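Pesquisar no site
Introduza o que procura
Pesquisar

Laltura – jogo narrativo em português, edição para computador

Estou há semanas para escrever esta página e vou adiando, porque falar de um jogo meu dá-me uma vergonha que não passa com a idade. Mas as encomendas já abriram e há gente a perguntar o que é afinal o Laltura, por isso cá vai, contado por mim e sem folheto de marketing.

O Laltura é um jogo de aventura e conversa. Joga-se devagar, com rato ou comando, e passa-se quase todo em Lestutdale, uma vila costeira que perdeu o ferry, a escola secundária e metade dos habitantes. A personagem principal chama-se Ortuño e volta à vila para esvaziar a casa da tia. É isto! Não há dragões, não há relógio a contar, ninguém morre se nos enganarmos na resposta. Há vizinhos, uma rádio local que só passa discos riscados, e uma ex-namorada ou um ex-namorado (escolhe quem joga) que agora gere a mercearia.

Ao todo são 14 capítulos. Uns são curtinhos, quase só uma conversa num muro, outros dão para uma noite inteira. Eu recomendo um por serão, mas já sei que vai haver quem jogue tudo de seguida e depois me escreva a pedir mais (escrevam na mesma, gosto muito).

Quem pode ser o Ortuño

Esta é a parte de que mais me perguntam. O Ortuño pode ser ele, ela ou elu, e a escolha pode mudar a meio do jogo. Em inglês isto resolvia-se com meia dúzia de substituições no texto. Em português, como sabem, o género enfia-se em tudo: cansado, cansada, obrigado, obrigada, o raio dos particípios todos! Andámos meses a reescrever diálogos para que ficassem naturais nas três versões, e há frases que refiz tantas vezes que já as digo a dormir.

A mudança de nome e de pronomes faz-se no espelho da entrada da casa da tia, e as outras personagens vão reagindo. Algumas acertam logo. Outras tropeçam, pedem desculpa e seguem caminho. O senhor da rádio demora dois capítulos e depois fica mais zeloso do que toda a gente, corrige até o padre. Quis muito que houvesse essa trapalhada carinhosa, que é a que conheço da minha família.

Há uma opção no menu para quem prefere que ninguém se engane. Liga-se e desliga-se quando se quiser, e não tira nenhuma cena à história. 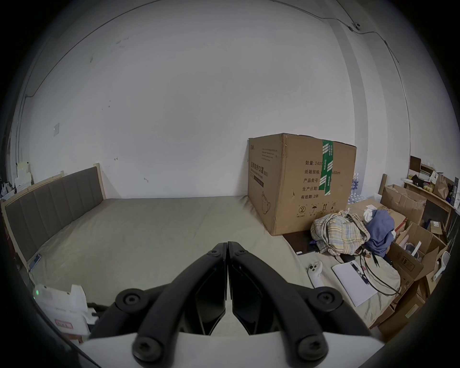

Os quartos do Laltura deram-me mais trabalho do que os diálogos, e isto é dizer muito. Um quarto num jogo tem a mania de ficar arrumado demais, com a cama esticada e um candeeiro a condizer, e eu queria sítios onde se percebesse que alguém anda a viver. A minha regra passou a ser esta: o lençol tem rugas, há um telemóvel pousado junto à cabeceira com o cabo branco pendurado, e em cima da cama está um caixote de cartão que devia estar noutro sítio qualquer. No jogo, os caixotes da tia abrem-se quase todos, e o que está lá dentro muda conforme as conversas que tivemos antes. Guardei num deles a minha cena preferida e não digo qual.

Romance, sim, mas com calma

Há 4 personagens com quem se pode namorar, e nenhuma delas pergunta primeiro quem somos para decidir se gosta de nós. Também se pode não namorar ninguém. Há um final escrito de propósito para isso, com o mesmo cuidado dos outros (e, cá entre nós, com a melhor música). As cenas íntimas acabam na porta do quarto – não há nudez. Há palavrões, poucos, e bem empregues.

Temas que convém saber antes de comprar: luto, uma discussão familiar feia no sexto capítulo, e um comentário homofóbico dito por uma personagem secundária, que é confrontada logo na cena. Antes dessas partes aparece um aviso discreto no canto do ecrã, e pode saltar-se a cena e ler um resumo de duas linhas.

Quem fez isto

Eu escrevi e desenhei. A música é de Greer Geddes, que gravou os temas num piano com duas teclas mudas e se recusou a afiná-lo. Ainda bem, digo eu agora, embora na altura tenhamos discutido bastante! A publicação é da Hustport, uma editora pequenina que me deixou fazer o jogo à minha maneira e só me pediu uma coisa: que o menu de opções não fosse amarelo. Já não é.

A banda sonora vem incluída em todas as edições, numa pasta à parte, para quem quiser ouvir fora do jogo.

O que vem em cada edição

Edição digital: o jogo completo, a banda sonora e um caderno em PDF com 67 páginas de esboços, cenas cortadas e o mapa de Lestutdale (desenhado à mão, a escala é uma desgraça).

Edição em caixa: tudo o que está acima, mais o mapa impresso, um postal da mercearia e um código para descarregar o jogo. A caixa não traz disco. Fizemos 80 exemplares numerados, e quando acabarem não sei se fazemos outros. Gostava, mas dobrar caixas dá cabo dos polegares.

Requisitos e coisas práticas

Corre em computadores modestos. O meu portátil já tem uns anos, aquece como uma torradeira e aguenta-o bem. Os textos podem aumentar-se até três tamanhos, há um tipo de letra mais legível para quem tem dislexia, e todas as conversas ficam guardadas num diário que se pode reler. Grava-se em qualquer momento, mesmo a meio de uma frase.

Idiomas: português europeu, com português do Brasil a caminho. O texto brasileiro está a ser reescrito de raiz, e por isso demora. Quem comprar agora recebe-o sem pagar mais nada.

Quem jogou a demonstração em junho pode continuar com o mesmo ficheiro gravado. Só o segundo capítulo tem de ser repetido, porque lhe mudei o fim (estava triste de mais, vocês tinham razão).

As encomendas da caixa seguem por correio registado. Se a vossa chegar amolgada, mandem-me uma fotografia por mensagem e eu envio outra enquanto houver. Para dúvidas sobre pronomes, portes ou o gato da mercearia, o formulário de contacto vem ter diretamente comigo e costumo responder à noite.

Página atualizada em 2020-08-02

Receba as novidades no seu e-mail
O seu endereço de e-mail
Subscrever
Pode cancelar a subscrição a qualquer momento.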